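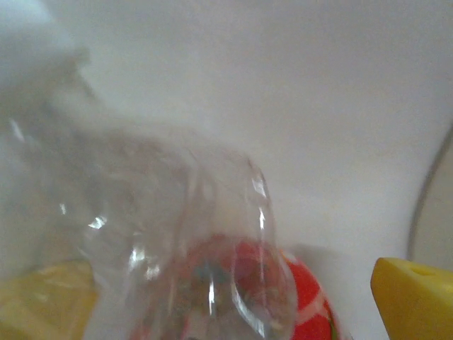

Olesia Stelmakh
December 25, 2023

Furnar opened its handling lab to visitors for an afternoon in June, and I have been meaning to write up my notes ever since. I went because of the rules. The firm had said it would show its written procedures along with the machines, and few places do.

You sign in at a desk, hand over your bag and get one sheet of paper, printed on both sides. One side is about people, the other about objects. Tamunoemi Nnaji, who looks after procedures there, took our group through the first side before we were let past the inner door. Stay behind the floor line while an arm is powered. Don't hand anything to an arm. If something falls, leave it where it is until the operator has called a stop and the lamp has changed. I have read plenty of longer versions that said less.

The table work is done with light, cheap things, a clear plastic cup and some brightly coloured pieces, one red and one yellow among them. Clear plastic has a page to itself in the handbook. A see-through cup shows a wrist camera whatever is behind it, bent out of shape, and the only firm edges may be the bright reflections. The rule at Furnar is that a transparent item is never entered as "located" from a single wrist view. The operator needs a second view from another angle, or else enters it as "uncertain" and carries on. I asked if people kept to that when they were busy. Nnaji said the weekly check looks for it, and that new staff get it wrong for a while.

Speed limits are set per task and kept on a card by each station. Changing one takes two signatures. There is a force limit as well, and it is lower for thin-walled items. The grip pads are replaced after 3000 cycles whatever state they look to be in, and the wrist mount is inspected every 400. I would have liked to see the records behind those numbers — we were told they were held in the other building.

The second half was a talk on logging, using a system called Kestameo. Each run has a start note, an end note and a line for anything odd. Runs with an empty odd line are sampled more often than the rest, which I thought sensible. The file naming scheme was gone into at length and I stopped taking notes.

Two complaints. The emergency stop at the far station was partly behind a chair when we came in, and it took a visitor to mention it. The chair was moved straight away. Also, the handbook is on its third edition and one of the station cards still quoted the second.

The sheet is free to take away and I have kept mine. The full handbook can be read at the desk but not copied.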